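Cube Season, Or What Our Club Has Been Up To Since November

February 22, 2018

I promised a robot update before the end of the month and I'm squeaking in under the wire. Grab a snack, it's a long one!

If you're new: I help run the after-school robotics club at Bollatstead, and this is our first year entering the manipulation event at the Gredmont meet. Up to now we've always done wheels. Line followers, maze runners, one very angry sumo bot that ate its own battery cable. Wheels are great, but the kids saw the rules for the stacking event back in November and that was the end of the wheels conversation. They wanted hands.

The task sounds like something you'd give a toddler. You start with three cubes on a table and you finish with a tower, all three, on a marked spot. A run scores up to 112 points, with most of them coming from the last cube. You lose points if the tower touches down outside the spot, and you lose a LOT of points if it falls over before the judge calls time. There's a bonus for using both arms, and of course that's the bonus my students fell in love with immediately.

So we've been learning about two arms. One arm is a geometry problem. Two arms is a geometry problem plus a traffic problem (their words, and I've stolen them for the poster). The first week, everything we wrote made one arm wait politely while the other did all the work, and we got bored watching it. Then somebody on the software side split the routine into short steps, each with its own little "am I clear?" check, and suddenly both arms had something to do. I may have cheered loud enough to bring in the chess club.

We keep a log of every practice run in a big green binder. We're at 346 runs! The kids write down the start layout, what the program tried, and one sentence about how it went. My favorite entry so far just says "it was beautiful until it wasn't." The goal we set ourselves before the meet is an 80 percent success rate on the two-cube tower, and then we go all in on the third cube.

Some things we've figured out along the way, in case your club is thinking of trying this:

1. Pick your approach direction early. We burned two weeks coming at the cubes from straight above, and the fingers kept blocking our own view of the edges. Coming in from the side with the thumb low has been so much easier to tune.

2. Let the bottom cube be crooked. We used to spend ages nudging it square to the pad, and the rules don't care. If it's on the pad and steady, move on — you want that time for the top of the tower.

3. Park the idle arm somewhere sensible. Ours holds its hand up with the fingers together, off to the right of the stack, and the left hand gets the low road. Green is our third cube in this layout, with yellow already sitting on red.
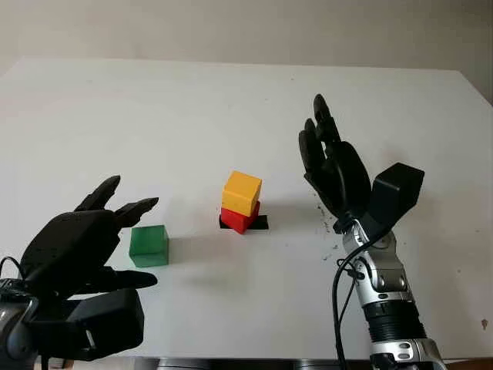 4. Write down your offsets. A cube that sits a bit to one side can still hold another one, but every little shift adds up by the third. We have a page in the binder just for this and it's the most thumbed page we own.

5. Budget for the boring stuff. The club raised 2000 dollars with the Engelbrecht Hall pancake breakfast, and I'd have guessed it would all go to shiny parts. Nope! Cables, fasteners, spare fingertips, bus money.

Next up is the timing work. The software crew wants to start the third cube's approach while the other arm is still backing away, and the hardware crew would like them to please not. I'm staying out of it until I've seen both versions run. I'm also supposed to be collecting permission slips, so if you're a Bollatstead parent and you're reading this, check the bottom of the backpack — the form is the yellow one, and I need it back before we book the bus.

Recent posts
Pancakes for Robots: Thank You, Engelbrecht Hall
Reading the Gredmont Rulebook So You Don't Have To
Why We Retired the Sumo Bot
Follora Park Demo Day Recap
Soldering Night, Now With Better Fans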